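Equipment Review: The Praten 400 Tabletop Planetarium Projector

The Praten 400 is a compact star projector intended for libraries, schools and community rooms. The Cindier Astronomy Society purchased one unit in June and has used it at public evenings on the space program and the night sky.

Setup takes little effort. The base is leveled with three screws, the date is entered on a small keypad, and the sky for that evening appears on the ceiling.
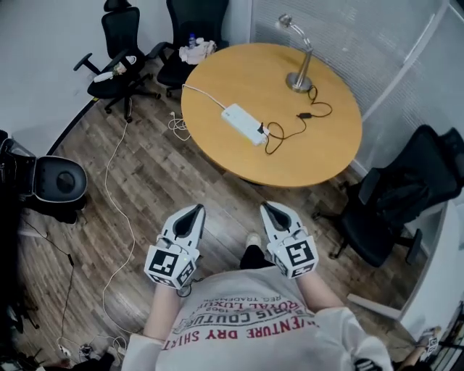
Star positions agreed well with our printed charts, and the 40 brightest stars can be labeled at the press of a button. The Milky Way is less convincing – it shows as a pale band with little structure. Satellite tracks must be loaded by hand from a memory card, and the instructions for doing so are poorly written.

The fan is audible in a quiet room. Speakers at our Berno branch found that they had to raise their voices slightly during the longer programs. 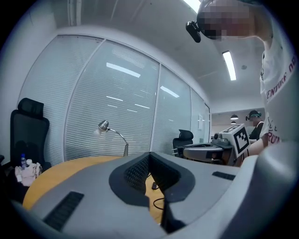

Comparison With the Watkins Model

The society has owned a Watkins projector for many years. The Watkins gives sharper stars but shows only the northern sky, and replacement lamps are now difficult to obtain. The Praten includes 54 constellation outlines and covers both hemispheres. Its power cord is too short for most meeting rooms.

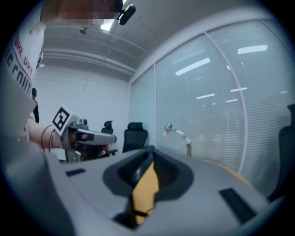 RATING AND AVAILABILITY

Recommended for rooms seating up to 40 people. Larger halls will require a brighter unit. The warranty runs for 2 years and excludes the lens. Members may reserve the projector through the equipment desk; the next public showing is on Sat 20 October.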